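Ticket 507 — Illcombe bench, desktop teardown
Opened 9/30/20
Status: open, waiting on parts

Reported: Dell tower won't POST after the memory swap. Fans spin, no display, no beeps. Came over from Rusix with the side panel allready loose.

Tried so far:
- reseated power cord, other outlet — same
- cleared CMOS, waited 5 min, same
- one stick at a time, 2 slots tested. nothing

Next up, pull the CPU and check the socket. Holder plate is on the ribbed panel left of the tower, processor goes in the one with the raised rails, memory in the long slot at the bottom. Don't leave either one loose on the bench pls.
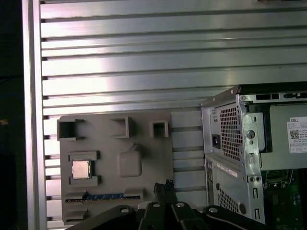

## Plate problem (same ticket, sorry)

Memory slot on the gray plate is too tight at one end. Took 4 tries to get a module out yesterday. Wako printed this one, asked them for the file so Numorent can open up the channel a hair. Square pockets along the top are fine, leave those alone.

## To do

- socket check w/ magnifier, bent pins??
- known good CPU from the Numorent shelf
- if still dead, order board — won't get here til October
- side panel stays off untill closed

Will update after lunch.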